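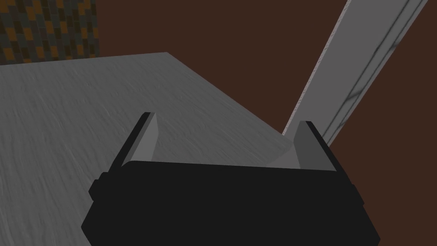 Pididstead Student Robotics Club
Progress report to the Postholm Fund, spring term
Prepared by Carmela Serra, club lead
May 12, 2023

Where we are

The grant was awarded for one project: a team of sixth-form students would write and test a control program for a simulated kitchen robot, and enter it in the Nuteo schools challenge. At the time of writing the program runs from start to finish on the practice kitchen. It does not yet run reliably. We expect to make the entry deadline, with a smaller set of tasks than we put in the application.

The club meets twice a week in the computing room, with Kjell Lundgren teaching the programming side and me looking after the rest. There are 21 students on the register. Attendance dropped in the fortnight before mock exams and has come back since.

What the students have built

All the work is done in simulation. The students see the kitchen from a viewpoint behind the gripper and judge most of their runs from that view. They work in three groups.

The movement group writes the code that takes the gripper from its starting pose to a place near the worktop and holds it there with the fingers open. This took longer than planned. The first version used fixed positions copied from the organisers' starter files, and it failed as soon as the kitchen layout was changed. The second version works out the approach from the edge of the worktop. It is slower but copes with most of the layouts we have tried.

The grasping group has a simple routine for closing on a box or a cup and lifting it. Objects with handles are still a problem. The group has asked to leave these out of the entry, and Kjell and I have agreed.

The testing group keeps the run log. It was set up by Aslak Haugland, one of our Year 13 students, and is the part of the project I would most like to keep for next year. Each run gets a line with the layout, the version of the code, the result and a short note. When the movement group says a change has helped, the testing group can check.

Test results so far

The log holds 700 runs, counting everything since the first working version. Early runs are of limited use as the layouts were not recorded properly, so the students now report only on the fixed test set.

The fixed set has 42 runs. On the last full pass the program completed 33 of them. Of the failures, most were in the approach: the gripper came in too low and touched the worktop, or stopped past the corner and had nothing underneath it. The rest were dropped objects. There was one crash of the program itself, traced to a missing file on one machine.

Corners are the main job for the next few weeks. When the gripper is out near the end of a worktop, the program has less surface to measure from, and small errors in the angle turn into large errors in position. The movement group is trying two fixes. One backs the gripper off and looks again before going lower. The other refuses any target too close to an edge - safe, but it would cost us marks on some tasks.
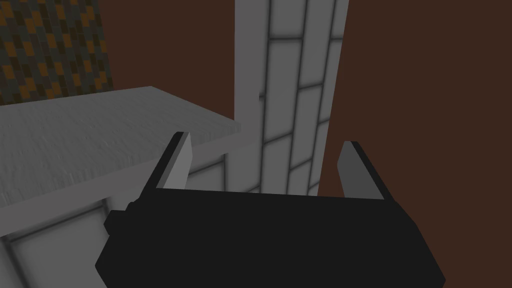

Teaching and student progress

Most of the students had written some Python before joining. Very few had used coordinates in three dimensions, and this was the hardest part of the first half of the project. Kjell ran four extra lunchtime sessions on frames and rotations, using cardboard axes taped to a shoebox. They were better attended than I expected, and two of the maths teachers have borrowed the shoebox.

Students now review each other's code before it goes into the shared version. This was slow at first and caused some arguments. It has settled down, and the younger members have started to comment on the older ones' work.

Holger Myklebust from Shokri visited in the spring term and spent an afternoon with the testing group. He suggested changing only one thing between test passes, which the students had not been doing. He has offered to read the final write-up.

Spending

The software is free to schools, so the money has gone on equipment and time. We have bought two desktop computers with suitable graphics cards and paid for the extra teaching sessions. The travel budget for the final has not been touched. One monitor arrived faulty and has been replaced by the supplier at no cost. Receipts have been sent separately to Dalia Petrauskas at the Fund.

Changes from the application

We said we would attempt both the tidying task and the drawer task. We now plan to enter the tidying task only. Opening drawers needs a different kind of grasp, and the students would have to start it with little time left to test.

We also said that every student would work in every group. In practice people have stayed where they started, apart from a few swaps. I would plan the rotation into the timetable from the beginning if we ran this again.

Next steps

Choose between the two corner fixes and run the full fixed set on each.
Freeze the code for the entry at the end of May.
Write the team report, led by the testing group.
Make a short recorded demonstration for the parents' evening.

One request

If there is money left in the travel budget after the final, we would like permission to spend it on a third computer. The three groups share two fast machines at present, and the testing group usually waits. I can send a quote if the Fund is willing to consider it.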